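Chapter 6
Buying the Arm Is the Easy Part: Budgets for Small Automation Projects

September 2022 edition

What you should get out of this chapter
Tell purchase price from cost of ownership. Build a first-year budget with a wear parts line in it. Read a vendor quote and spot what was left off. Know when to lease.

Terms to know: end effector, wear part, integration cost, spares ratio, duty cycle, salvage value.

6.1 The quote and the real number

Most first-time buyers start with the arm. Payload, reach, price. Then a meeting, then a signature. Then the phone calls start.

Take Stelodgate, a mid-size linen service we will come back to all through Part Two. They wanted one station to sort and fold small cloths. Got three bids. The low one, from Gratix, looked great on page one. Page four was where the trouble sat: no fingers, no mounting plate, no training, freight "to be determined." The Ueda bid was higher but had most of that inside it. The third bidder, Ploltico, would only lease.

Stelodgate's buyer put all three in one spreadsheet, same rows for each. Blank cell means ask the vendor. Do not put a zero in a blank cell. A zero is a promise somebody made to you, a blank is a question you havent asked yet. We will use that rule again in Chapter 8.

Rows they used for the first pass:
Arm and controller
Gripper body
Fingers, first set
Fingers, spare sets
Mounting and table work
Safety review
Freight and install
Training hours
Downtime during changeover

The fingers row is the one students skip. It looks small. In the Gratix bid, once they asked, a set of metal fingers came in at $156, and everyone at the table shrugged. Fine. Now ask how many sets in a year.

6.2 Things that rub, things that wear

Anything that touches the product or the table is a wear part. Fingers, pads, belts, suction cups. Coatings go first. Cloth is soft, but what is under the cloth usually isn't, and a finger going after thin fabric works very close to a hard surface. Look at the slanted top edges of the fingers, where the finish has come off in pale streaks and chips. Both sides, left and right.
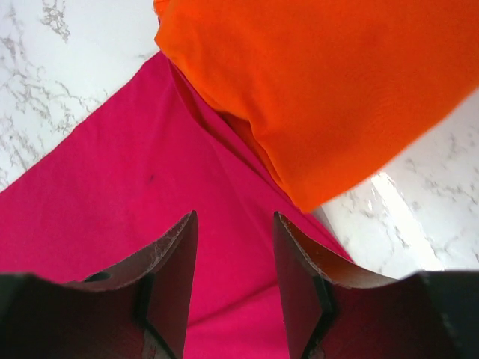 6.3 Setting a replacement schedule

Two ways to do it. By calendar or by count.

By calendar is easier to budget. Pick a month, swap the set, log it. Stelodgate picked November, right before their busy stretch. By count is closer to the truth but you need someone reading the cycle counter and writing it down, every shift, even the bad ones.

Either way, write down what "worn" means before you buy. Scuffed coating alone may be cosmetic. A rough edge that can snag a thread is not cosmetic, not in this business. Decide who makes the call. Operator? Lead? Put the job title in the plan.

Stelodgate's yearly numbers for one station, wear and service only:
Fingers and pads: $730
Service visits: $2,119
Total: $2,849

Compare that to their first draft, which had $2,051 for service and nothing at all for fingers. The service figure was close enough. The missing line was the problem - it was not in the draft, so it was not in the approval, so the first order for spares had to go back up the chain for a signature.

6.4 Lease or buy, first look

Leasing moves some of the wear cost to the vendor. Some. Read the clause on consumables. In the Ploltico lease the arm and controller were covered, the gripper body was covered, fingers and pads were "customer supplied." Very common wording. So the wear line stays in your budget under a lease too, and you may have to buy the parts from the lessor at the lessor's price.

Full lease math is in Chapter 7. For now just get the rows right.

Before you go on
1. Rebuild the Stelodgate row list for a station that handles glass jars in place of cloth. Which rows change? Which ones would you add?
2. Find a published quote for any gripper. Mark every item the quote does not mention but the station will need.
3. Write a one-sentence definition of "worn" for a metal finger, then swap with a classmate and try to use thiers on a real part.

Section 6.5 takes up the spares ratio and how to set it when you have no history to go on.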